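고객지원 > 문의 내역 > 재판 기록 열람 서비스 > 처리 기록

공지 | 내 문의 | 자주 묻는 내용 | 로그인

제목: 형사 사건 결정문 알림이 오지 않고, 결정문 파일이 열리지 않습니다
상태: 부분 해결

안녕하세요. 저는 작은 지역 뉴스 사이트 Ralteo에서 법원 기사를 담당합니다. 한국어가 모국어가 아니어서 표현이 어색한 곳이 있을 수 있습니다. 이해가 안 되는 부분은 다시 물어보시면 설명하겠습니다.

저희는 Trarnura의 사건 알림 기능으로 Cornero 지방법원의 형사 사건을 확인하고 있습니다. 등록한 사건은 모두 100건입니다. 문제가 된 것은 그중 Vishwakarma 창고 화재 사건입니다. 이 사건에서 법원이 보석 조건 변경에 대한 결정을 냈는데, 저희 쪽에는 알림이 한 번도 오지 않았습니다. 다른 신문의 기사를 읽고 나서야 알게 되었습니다.

증상을 두 가지로 나누어서 적겠습니다.

첫째, 사건 목록에서 이 사건의 상태가 계속 "심문 예정"으로 나옵니다. 심문은 오전에 이미 끝났습니다.
둘째, 사건 번호로 직접 검색하면 결정문 항목이 보이지만, 누르면 "권한이 없는 문서입니다"라는 문구가 나옵니다. 같은 계정으로 다른 사건의 결정문은 문제없이 열립니다.

제가 먼저 해 본 것은 다음과 같습니다.

- 로그아웃하고 다시 로그인: 변화 없음
- 다른 브라우저에서 접속: 변화 없음
- 알림 등록을 삭제하고 다시 등록: 상태는 그대로이고, 등록 확인 메일은 정상적으로 받음
- 스팸 메일함 확인: 해당 메일 없음

공개 결정이라는 것은 법원 공보 담당 부서에 전화해서 확인했습니다. 그래서 열람 제한이 걸린 문서는 아니라고 생각합니다.
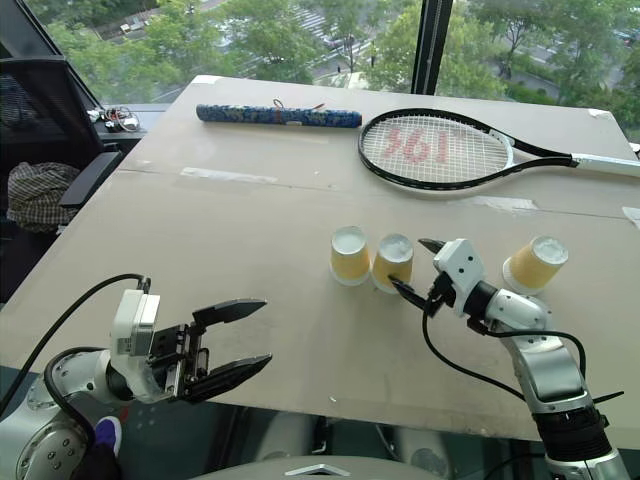
첨부 1. 탁자 위에 뒤집어 놓은 종이컵 세 개

[지원팀 답변 1]
문의 감사합니다. 알림 발송 기록을 조회한 결과, 해당 사건에 대해서는 발송 시도 자체가 없었습니다. 메일 서버의 문제는 아닌 것으로 보입니다. 사건 번호가 최근에 변경되었거나 다른 사건과 병합된 적이 있는지 알려 주시기 바랍니다.

[작성자 추가 1]
답변 감사합니다. 병합된 적이 있습니다. 3월에 피고인 두 명의 사건이 하나로 합쳐졌고, 그때 앞의 번호만 남았습니다. 저는 뒤의 번호로 등록했습니다. 그런데 목록에서는 뒤의 번호를 눌러도 합쳐진 사건 화면으로 이동하기 때문에, 알림도 같이 옮겨졌다고 생각했습니다.

지금 앞의 번호로 새로 등록했습니다. 20분 뒤에 상태가 "결정"으로 바뀌었고, 알림 메일도 한 통 받았습니다. 결정문은 아직 열리지 않습니다.

[지원팀 답변 2]
확인했습니다. 화면 이동은 병합 정보를 따라가지만, 알림은 등록 당시의 번호를 기준으로 동작합니다. 병합된 사건은 남은 번호로 다시 등록해 주셔야 합니다. 이 내용이 도움말에 빠져 있어 추가를 요청했습니다.

결정문 열람 오류는 원인이 다릅니다. 병합 전의 두 사건 중 한쪽에 비공개 설정이 있었고, 그 설정이 병합 뒤의 문서에도 적용되어 있습니다. 설정의 해제는 저희가 할 수 없고 법원 기록 담당 부서의 승인이 필요합니다. 해제 요청은 오후 4시에 전달했습니다.

[작성자 추가 2]
설명을 잘 이해했습니다. 두 가지를 더 여쭙고 싶습니다.

1. 등록한 사건 중에 병합된 것을 한 번에 찾는 방법이 있습니까? 하나씩 열어서 보았더니 같은 상태의 사건이 7건 더 있었습니다. 모두 다시 등록했지만, 제가 놓친 것이 있을까 봐 걱정됩니다.
2. 승인을 기다리는 동안 종이 사본을 신청하면 수수료 3,000원은 제가 내야 합니까? 기사에 결정 이유를 정확하게 인용해야 하므로, 요약만 보고 쓰고 싶지 않습니다.

[지원팀 답변 3]
1. 목록 화면에는 병합 여부로 거르는 기능이 없습니다. 다만 "목록 내려받기"로 받은 파일에는 "현재 번호" 열이 있습니다. 이 열이 "등록 번호" 열과 다르면 병합되었거나 번호가 바뀐 사건입니다.
2. 사본 수수료는 법원에서 받는 금액이라 저희가 면제해 드릴 수 없습니다. 신청하시기 전에 법원 민원실에 먼저 문의하시기를 권합니다.

[작성자 추가 3]
파일로 비교했습니다. 번호가 다른 사건은 제가 찾은 것과 같았고, 빠진 것은 없었습니다. 알림 문제는 해결로 처리하셔도 됩니다. 결정문 문제는 승인 결과가 나올 때까지 이 문의를 닫지 말아 주십시오. 사본은 민원실에 따로 신청했습니다.

[지원팀 답변 4]
알림 항목은 해결로 변경했고, 열람 항목은 "외부 기관 대기"로 두었습니다. 승인 결과가 나오면 이 문의에 답변을 등록하겠습니다.

분류: 법원·재판 기록 / 알림 오류 / 문서 열람 권한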